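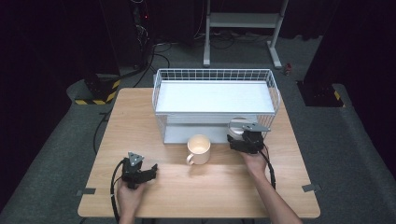

Valentin Plattner
Sunday, 9.40am

1/ My sister has signed up for the Edby home reset course. It costs £119 and promises a calmer mind by the end of May. I've read the whole sales page so you don't have to.

2/ The big claim is that clutter makes you anxious. Maybe. Could just as easily be that anxious people let the washing up pile up. The page doesn't seem bothered which.

3/ Their proof is a survey of 950 people. Every one of them had finished the course. What happened to the ones who gave up in week two? Not a word.

4/ "Lower stress in 20 minutes a day." Measured how? By asking people if they felt less stressed, straight after they'd paid to feel less stressed.

5/ I don't mind tidying. I did the cupboard under the stairs last month and was pleased with myself until teatime. I wouldn't call it treatment.

6/ What bothers me is the bit aimed at people who are properly low. If you can't get out of bed, a colour-coded drawer plan is one more thing to fail at.

7/ Lesson four tells you to "let go of the guilt". Lesson five sells you the matching Bistari boxes. I'd have thought the idea was to own fewer things.

8/ There's a members' group with 3,716 people in it. I had a scroll through my sister's login (with permission). Some kind, sensible folk. A lot of them on their third go at the course.

9/ If she enjoys it, fine, it's her money. But if you've been feeling rotten for weeks, please see your GP before you empty the loft.

Comments

Mirjam Ammann: Did it last year. Liked the company more than the lessons. Still have the boxes, still have the mess.

Thammasiri: Bit harsh? It got me moving after a bad winter.

Valentin Plattner: Glad it did. I'd still like to see what they've got on the people who dropped out.

Recent threads

Do sleep apps keep you awake?
Tristell and the gratitude journal that sends reminders
Who checks a life coach's certificate?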